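Session 3: Jaws, handles and cloth

Sunday, November 11, 2018
Course notes, Fadanby shared workshop

By now your Ongart jaw should open and close on the bench. Before it goes on the arm we work it by hand, one gripper in each hand, and find out what it does with soft things. Bring both grippers with the handles fitted.

The build has changed a little since August. The Clostia printed linkage is gone and the fingers now bolt straight to the base. Tighten the finger bolts with a hex key until the finger no longer rocks, then back off slightly. If the jaw sticks halfway, loosen both sides and start again.

Check that the tips meet. Close the jaw slowly and look along it from the handle end. A gap at the tips will let thin cloth slide out.

Cloth held at both ends, and one jaw seen from its own camera: 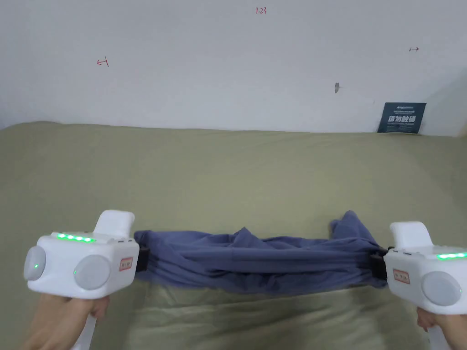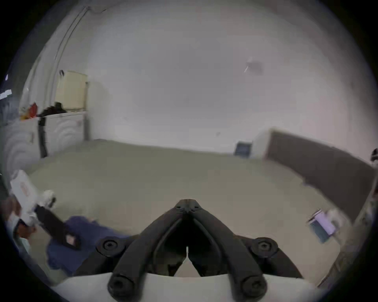
For the exercise, lay a cloth flat on the sheet. Pick up one corner with the left jaw and the opposite corner with the right, lift both together and pull until the middle stops sagging. Lower it and let go. Do this 80 times and write down every drop, with the side that slipped. Keep your wrists level. Most drops at Sanalham came from a tilted wrist, and the log there runs to 2,221 lifts, so it is worth reading before you begin.

Do not squeeze harder to make up for a bad pick. Put the cloth down and take it again nearer the edge.

Next session we take the handles off and fit the mounting plate. Bring your drop sheet, a hex key set and three spare bolts.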